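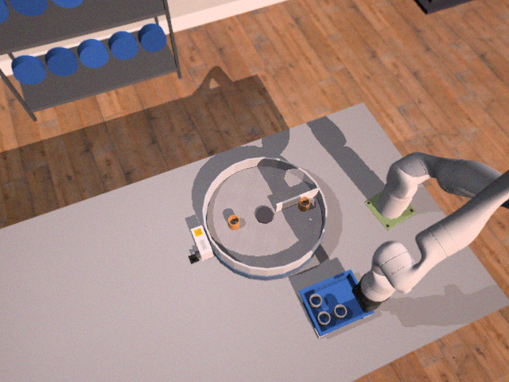

Re: [cell-sim] Which gripper for the cup sorting layout?

June 13, 2019

Hi all,

> We have the Covside two-finger and the Sobczak suction tip, both
> with decent models, and no budget for a third. Has anybody run them
> on the same layout? I care more about cramped spots than about speed.

Yes, and I've been having a great time with it! I put both grippers on the same arm in the simulator, same green base plate, same controller (Drundex, stock settings), and ran 887 picks with the Covside and 887 with the Sobczak. I kept the joint speed limits the same for both.

Out in the open I'd take either one. The Covside missed 52 of its picks, and nearly all of those were next to the divider in the round tray, where the second finger needs room it doesn't have. Turn the wrist so the fingers close parallel to the divider and things get much better, but then the elbow swings wide and the planner takes its sweet time (I saw 900 ms on some of them, ouch).
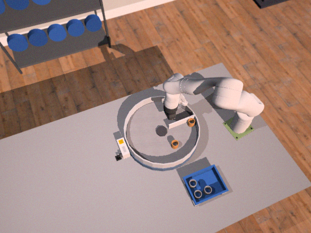

The Sobczak doesn't care which way the wrist is turned, so the planner has an easy life and the paths look lovely. My worry is the cups. They're open at the top, so a suction tip has only the rim or the side to work with, and I'm not sure I believe the contact model there. It seems too generous to me. Lisatus has a stiffer seal model that I want to try next, and if the misses jump I'll post the numbers.

> Do you bother with a second camera?

I do now! One fixed view was fine for the blue bin, but the tray wall and the arm both throw shadows across the tray floor, and my detector kept losing an orange cup in the dark part. Adding a second viewpoint fixed most of it. I also turned the light down a bit, so try that first, it's free.

Scene file and logs are in the list archive under build 1226. If you have a better grasp angle for the divider, please send it, I'd love to rerun the whole batch.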